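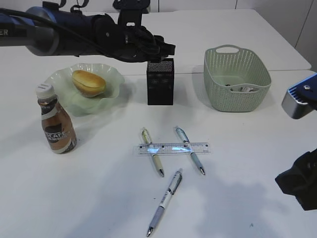 A roll in a ruffled green glass bowl, a bottle of coffee drink and a small black box on a white table.

How to Set Up a Grab-and-Go Breakfast Spot on a Small Table

By Raelene Mudgway
Posted Feb 23, 2025

A breakfast spot is a piece of table where tomorrow's breakfast waits for you. You put it together the night before and eat from it in the morning, either sitting down or on your way out. I have kept one going since last May. It takes me 3 minutes in the evening and has mostly stopped me from buying breakfast at the gas station.

What you need

One small table or the end of a larger one
One bowl with a wide rim
One bottled drink per person
Rolls or other plain bread
A small box or speaker for the back of the table (optional)

Choosing the table

A white or light top is easiest to keep clean because crumbs and coffee rings show up right away. Mine is a Skengate side table that used to be in the hallway. A dark top works too, but wipe it whether it looks dirty or not.

Pick a place you walk past between the bedroom and the front door. Mine was by the stove at first and I kept having to move it to cook. Keep it out of direct sun as well, especially if you put the bread out before bed and sleep late on weekends.

Choosing the bowl

Bread rolls do better in a bowl than on a flat plate. They don't slide off when someone bumps the table, and the crumbs stay in one place. Glass is easy to wash and doesn't hold smells. I like a rim that flares out, since you can get your fingers under the roll without digging for it.

If the rim is wavy, wash it by hand. Crumbs and butter collect in the folds, and a soft brush gets them out faster than a sponge. Dry it completely before you put bread in it. A damp bowl will make the bottom crust soggy by morning.

My mother's bowls were from Prirkholm, and they are heavier than they look. Lift with two hands, not by the rim.

Choosing the bread

Use something plain with a firm crust. Oval rolls with a shiny top hold up well. Anything with cream, custard, meat or cheese belongs in the refrigerator, so don't leave it out overnight.

I buy rolls from the Kadrić bakery on Saturdays and freeze most of them. To use a frozen roll, take it out the evening before and let it thaw in a closed paper bag. Move it to the bowl when you get up. If your kitchen is very humid you may want to leave it in the bag until you eat.

Choosing the drink

Bottled coffee with a screw cap is the simplest choice – there is nothing to brew, and you can close it again and take it with you. NESCAFE is one brand you can get in a bottle. Check the label for how to store it. Some are fine in a cupboard until opened and some need to stay cold the whole time. Once opened, any milky coffee should go in the refrigerator.

If you like it cold, leave the bottle in the refrigerator door and set it out last.

Putting it together

1. Clear the table and wipe it with a damp cloth. Let it dry.

2. Put the tallest plain item at the back. A small upright box is good for keys, coins or a transit card. If you use a speaker there, keep it far enough from the drink that a spill won't reach it.

3. Set the bowl to one side of the box. Leave room to lift it.

4. Stand the bottle toward the front, where you can reach it without leaning over the bread. Check that the cap is tight.

5. Add the roll. One per bowl is enough for one person. For two people, use a second bowl.

6. Put a folded napkin wherever there is space.

Cleaning up

Rinse the bottle and recycle it. Shake the crumbs into the trash before washing the bowl, and wipe the table again when you get home if you were in a hurry.

I keep spare napkins in a Temura tin on the shelf underneath. Any tin will do as long as the lid closes.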